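August, early evening

The table finally looks like a table people want to sit at! I pulled the teal cloth out of the drawer, shook it out and there it was, the exact color I'd been wanting in this room all summer.
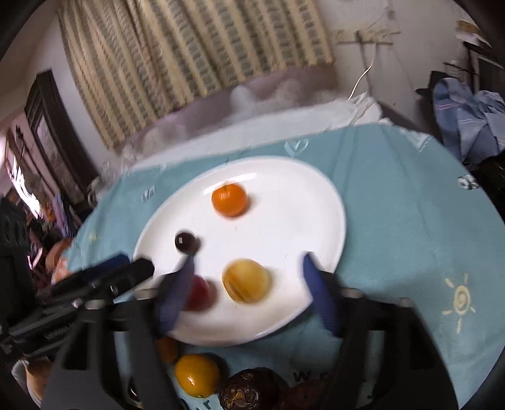
I've decided fruit is going to live out in the open from now on. It spent all of July in the bottom of the fridge and I forgot it was there. On the big white plate it's practically decoration – the little orange mandarin especially, so bright against the blue. Four pieces so far and half the plate still free, so tomorrow I'm going to the market for more. Plums if they have them, and apricots, and maybe a lemon or two just for the yellow.

Saranya Rao is coming over at 6 and I want her to see it before I start piling dinner on top. She's the one who told me to get a round table when we moved to Plander, and she was so right – you can squeeze in one more chair without anybody getting a corner.

Still to do: find the small forks, wash the good glasses, call Mom back.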